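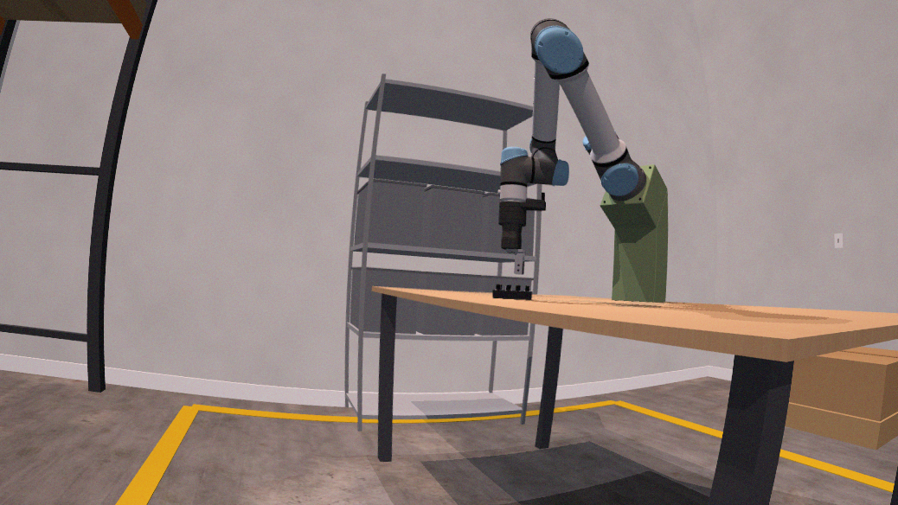
Emiko Sasaki asked whether the board can be left switched on between innings without losing the first-innings total, and it can, provided the console is put into Interval mode before anyone touches the Target key. The steps are in 5.3.

5 min read

Section 5. Preparing the Curkonard scoreboard for a match

Applies to boards supplied with the Tarton console, software as issued in August 2019. Read Section 2 (Siting and mains supply) first. The board must already be fixed to its posts and the isolator fitted.

5.1 Switching on

1. Check that the console is off and its aerial is screwed in by hand. Do not use pliers on the collar.
2. Turn on the isolator at the foot of the board. All digits light as 8 and then go out.
3. Wait 30 seconds. The board shows a single dash in the Overs window when it is ready to pair.
4. Switch on the console. The Link lamp flashes amber and then stays green.
5. Press Test. Each window counts from 0 to 9. Look at the board from the scorers' table and again from the middle.

Note: if the Link lamp keeps flashing amber, move the console nearer to a window and repeat step 4. A metal roller shutter between the console and the board will stop the signal, even when half raised.

CAUTION: Do not open the rear door of the board while the isolator is on. The power supply behind the Wickets window is live on its left-hand terminals.

5.2 Entering the match

1. Press New Match. Any score still held in the console is erased.
2. Choose the format. Limited sets a fixed number of overs per side, Timed leaves the Overs window free-running, and Declaration adds the Dec key to the innings menu.
3. For Limited, enter the overs per side and press Set. The console will not let an innings run past this figure unless the overs are changed under Adjust.
4. Enter the number of balls in the over. The factory setting is six. Junior leagues which play a different over should change it here and nowhere else.
5. Set the value of a wide and of a no-ball, and choose whether each is re-bowled. These are two separate settings. Many reported faults with the over count come from changing the first and forgetting the second.
6. Press Start Innings. The board shows 0 for 0, with the Overs window at 0.

Batters are shown by number, in the order in which they come in. If the batting order changes after the toss there is nothing to alter on the console - the next batter in always takes the next free number. The window on the left belongs to the batter who faced the first ball, and stays with that end of the pair until the wicket falls.

Leg byes and byes are entered with Extra followed by the runs. They go to the total and the ball count, and are not added to either batter. Penalty runs are entered with Extra held down for three seconds. The console then asks which side is to receive them. Penalty runs given to the fielding side are stored and added when that side bats, or to its completed total if it has batted already.
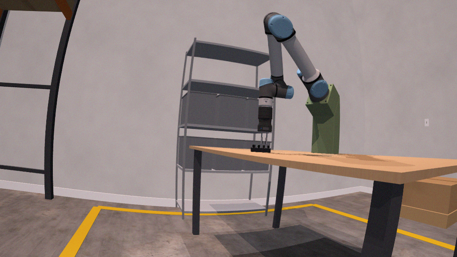 Andri Stöckli wrote to say that at Hirkstead the Last Man window stayed blank after a batter retired hurt, and that they had been pressing Wicket and then taking the wicket off again to clear it. The Last Man window is filled only by a dismissal, so a blank is correct. For a batter retired hurt press Retire, then Not Out. The number is held and may be recalled with Resume at the fall of any later wicket. For a batter retired out press Retire, then Out. The wicket is counted and the window fills as usual.

Using Wicket and Undo in place of Retire will leave the board right but the stored record wrong. The bowler keeps the wicket in the printed sheet, and it can't be removed after End Match.

5.3 The interval and the second innings

1. At the close of the innings press End Innings. Check the total against the scorebook before going on.
2. Press Interval. The board holds the total and the overs, and dims to save current.
3. When the umpires are ready to go out, press Target. The console proposes the first-innings total plus one.
4. Accept the figure with Set, or type a revised target over it and then press Set.
5. Press Start Innings.

CAUTION: Pressing Target before Interval clears the batters' scores from the console memory. The total is kept.

If rain shortens the second innings, go to Adjust and enter the new overs first, then the new target. The console does not calculate a revised target. It has no tables of any kind, and the figure must come from the umpires or from the competition's own method.

5.4 Corrections

Undo removes the last entry and may be pressed up to 30 times. Each press takes back one delivery with everything attached to it, including a wicket. To change an earlier entry without losing the later ones, use Adjust and alter the totals directly. Changes made under Adjust are shown on the board at once but are marked with a star in the printed sheet.

If the console loses power during play, the board goes on showing the last score received. Switch the console on again and press Resume Match. Don't press New Match.

5.5 Switching off

1. Press End Match and print or save the sheet.
2. Switch off the console.
3. Turn off the isolator and fit the cover. The cover straps pass behind the posts, buckles to the rear.

Boards left outdoors after the end of November should have the desiccant bag in the rear door replaced. Spare bags, fuses and digit modules are supplied by Lüthi and are ordered by the number on the inside of the door.

Related items
Section 2. Siting and mains supply
Section 4. Pairing a second console
Section 6. Replacing a digit module
Fault codes E2 to E5
Tarton console: key layout sheet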